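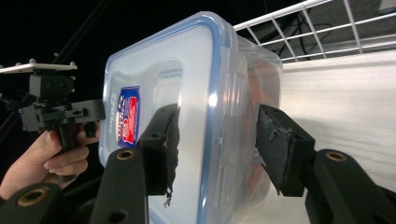

A Box for the Small Things

Home & Order | February | By Cinzia Marchetti
Print | E-mail

Mrs. Fabbri has kept house in Heltolville for 14 years, and she likes boxes that show what is inside. "If I cannot see the snack, I buy it again," she told me. Her clear box with the blue rim is for packages already bought.

The white wire rack has a shelf on top. "I tried baskets of cloth — too soft," she said.
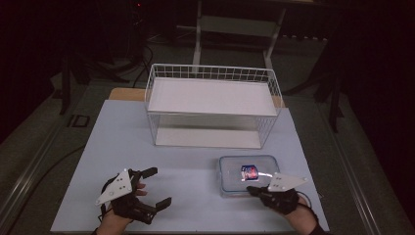 Page 50

I asked what she would change. "The lids. I own nearly 14 and I still look for the right one."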